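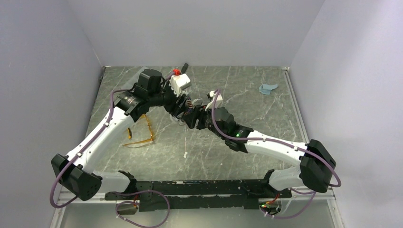

Crews have relined 1,144 feet of sewer under Kettle Street in Brekcombe, the town said Mon 2 April. Work began in January after 39 basement backups were reported. 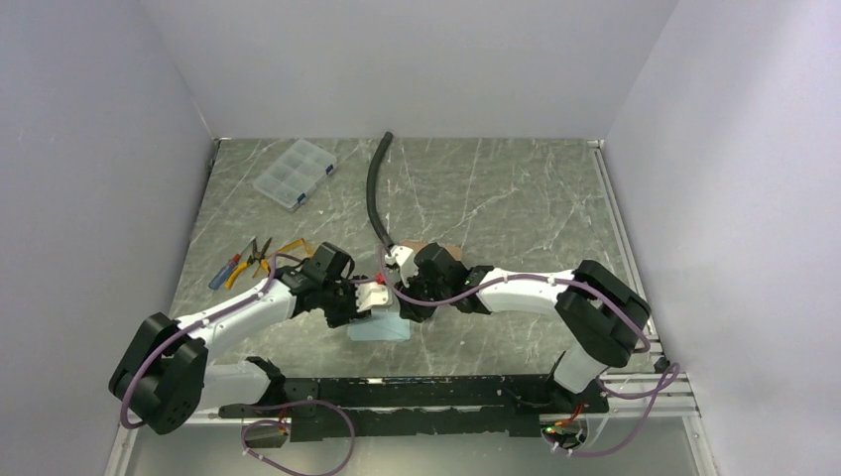
## Titwood pump station next

Gerell, the contractor, will replace two pumps at Titwood and reconnect 31 homes. Street parking will be limited on weekdays.

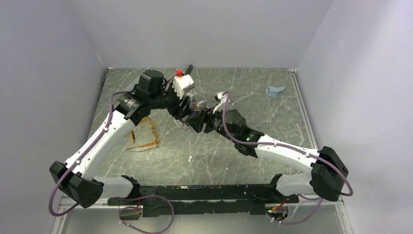

One Kettle Street resident said the backups had stopped on her block — but she wants the storm drains cleaned too.
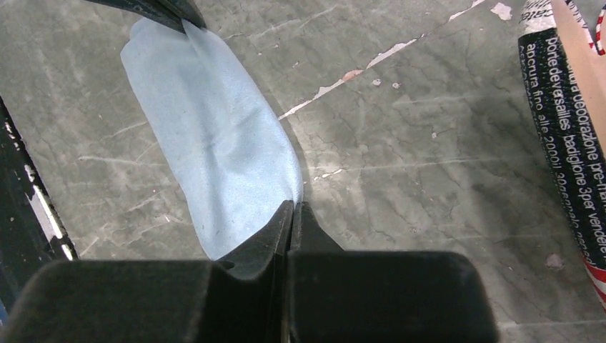 *Page last changed: Mon 2 April*

The town has 111 manholes left to inspect. Sewer rates stay the same this year.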